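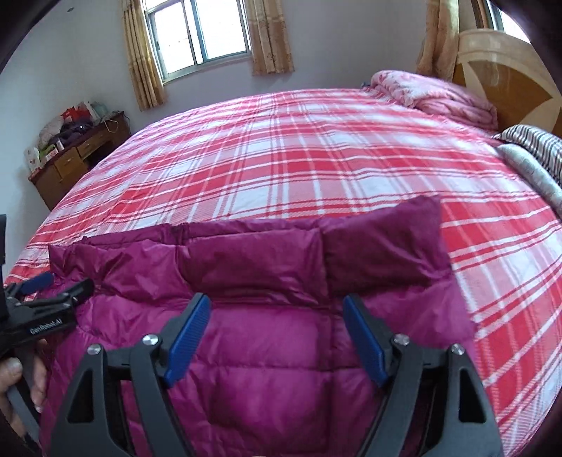
Ticket 387: purple quilted piece shedding fill / plaid blanket, unit 4
Opened by: Juniper Wojcik
Assigned: Zulema Espinoza, Grevstead linens desk
Priority: normal (guest in Saturday)
Status: open

Problem
Little white tufts all over the red and pink plaid blanket after the purple quilted piece has been on it. Shows worst on the red bands. Guest before last complained. Need to know which one is shedding before we wash everthing again.

Tried so far
Lint roller on the blanket, whole top side. Came back by next morning.
Shook the purple one out on the porch. Some fluff, not much.
Swapped detergent to the Tredunia one. No change.
Washed blanket alone, low spin. Clean for two days, then purple went back on, tufts again. So I think its the purple.

Zulema, 9:40 am
Lay it flat on the bed and go along the stitching, one row at a time. Run a thumbnail down each seam. Long vertical ones too. Check under the folded edge, fill likes to work out there. Do not pull any tuft you find, push it back in and pin.

Juniper, 11:15 am
Flat on the bed now. Puffy sections feel even to me, no cold spots. Shiny side has creases but no holes so far. Still have to do the underside and the dark gathered bit. Will pin if I find anything.

Zulema, 11:30 am
Ok. If a seam is open more than an inch send it over, dont hand stitch, the shiny fabric puckers. Also what temp was the dryer?

Juniper, 11:50 am
70 on the dial, long cycle. Too hot?

Zulema, 12:05 pm
Too long more than too hot. Air only from now on, couple of clean tennis balls in with it. Blanket dries separate, fuzzy stuff grabs everything.

To do
underside seams
air dry label for the unit 4 shelf
spare blanket from Nela if not sorted by Saturday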